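How do residuals work for a supporting actor on a streaming show?

Asked by dukeck_fan

Trying to settle an argument with my sister. We were watching reruns of Skatari and she says everybody in the cast still gets a check each time an episode plays. I say no way, not on streaming. She's talking about the woman who played the neighbor, Padmavathi Rao, maybe 40 episodes total. One of those net worth sites has her down as a multi millionaire and I just don't buy it. Anyone know how this really works? Not looking for her exact pay, just how it works in general.

3 answers

Answer from Marlow_T (marked helpful)

Did extra work and then a few small speaking parts so I know a little. You're both half right.

Old style network reruns: yes, a payment when it airs again, and it shrinks each time. Streaming is different. Mostly a set amount per year that the show stays up, based on the contract and how big the service is. Somebody watching it 200 times in one weekend doesn't mean 200 checks. Also goes down every year.

My own last one, from a cop show pilot, was $11.37 before taxes. Not a typo. Came on a Tuesday, spent it on lunch.

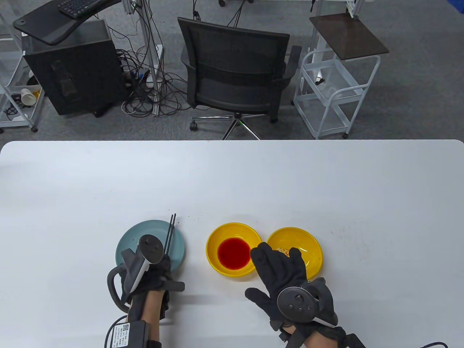
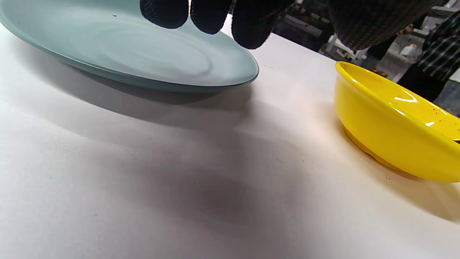

Plate, gloves on.

Anyway. Supporting cast, if she was a regular she got a per episode fee and thats where the real money was. If she was a guest star each week, a lot less. Look at the credits, regulars are usualy in the opening titles. Then take off the agent, manager if she has one, taxes, union dues. What's left isn't what people think.

Answer from kip55

net worth sites make it up. they had the Dokivell guy at the same number three years in a row and he did two movies in between. ignore them

Answer from LornaB

Agree with the first answer mostly. One thing to add, if a show gets sold to a different service there can be a new round of payments. Depends on the deal. I think Skatari moved in December? Could be wrong on that, might be mixing it up with Duangkaew. So your sister might be right that she got something lately, just not each time you hit play.

Also extras get no residuals in most cases, so "everybody in the cast" is a stretch.

Comment from dukeck_fan: ok thanks, calling it a tie. she won't like it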